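**The Dudberg Road: A Fitter's Years Away from Home**
by Sombat Wannasri
Translated and edited by Zeyu Yuan

Paperback, 340 pages, with 20 pages of photographs
Published by Skadetti

Sombat Wannasri was a pipe fitter for most of his working life. He left his village with one bag and a welding certificate, and he expected to be away for two years. He came home for good when his youngest daughter was already married. In this book he tells what happened between, in the order he remembers it, and he does not try to make himself look better than he was.

The first chapters are about the shipyard in Dudberg, where he arrived in the winter without gloves. He shared a room above a bakery with four men from three countries, and they learned the language mostly from the baker's wife, who shouted it up the stairs. Later he worked on a cement plant, on a brewery, and on a long pipeline job that was stopped and started again so many times that the crew had a song about it. The song is printed in the book, with the rude verse also.

Many readers have told us they like most the chapter called "Letters That I Did Not Send." Wannasri wrote to his wife every week, but he kept back the letters where he complained too much. She found them in a biscuit tin after he retired. Some are very short. One of them is only a list of what he ate in one week, and it is for me the saddest page in the book.

The chapter on the Urnard works is the longest one, 60 pages. It covers the strike, the fire in the paint store, and the friendship with a foreman called Yu, who taught him to read technical drawings in the lunch break and later stood as godfather to his son. They disagreed about almost everything, and the arguments are written down with great pleasure. Yu believed that every joint should be done by hand. Wannasri wanted machines to take the heavy work, and he still wants it. In the last chapter, "What the Hands Know," he comes back to this question as an old man with bad knees and thinks about which jobs he would have given away gladly, and which ones he would have kept.

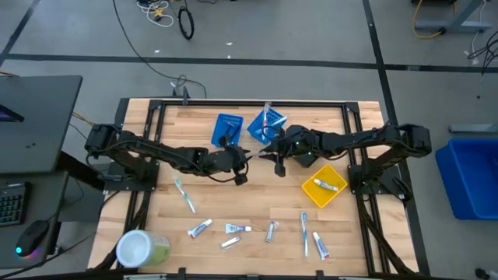

*Two robot arms with a toothbrush between their grippers.*

**About the translation**

The author spoke his memories aloud in the evenings, usually after 8 p.m., and his granddaughter typed them. Zeyu Yuan worked from these pages and from long telephone calls. Where the author used yard slang from Dudberg, we have kept the word and put the meaning at the back of the book. There are not so many of these words, and after a few chapters you will not need to look.

We have not corrected his memory. In two places he gives a different year for the same event, and the translator has only marked it with a small note. He was asked about it and said that both were cold years.

**From the book**

> "The first thing I bought with my own wages was a chair. The room had beds but no place to sit like a person. I carried it from the market on my head, and the policeman at the bridge saluted me. I do not know why. I saluted him back, and the chair fell in the snow."

**Details**

| | |
|---|---|
| Format | Paperback, sewn binding |
| Pages | 340 |
| Photographs | 20 pages, black and white |
| Extras | Word list, 4 maps drawn by the author |
| Language | English |
| Edition | Second printing, May |

The second printing has a stronger cover and corrects the map of the Urnard works, where north and south were changed by mistake. If you own the first printing and would like the right map, write to us and we will send you a loose sheet without charge. Please include your postal address - we forget to ask for it, and then everybody waits.

**Ordering**

The book can be ordered directly from Skadetti or through your bookshop. We pack orders in the morning, and parcels go out the same afternoon if the order has come before 11 a.m. Signed copies are possible but take longer, as the books must travel to the author and back. Write the name for the dedication in the comment field, and please write it in clear letters if you order by post.

Reading groups and libraries can ask for a lower price. We also have a sheet of questions prepared by the translator, which is sent by email. There is no electronic edition at the moment. An audio version in the author's own language exists - his granddaughter recorded it at the kitchen table - and we hope to offer it here later.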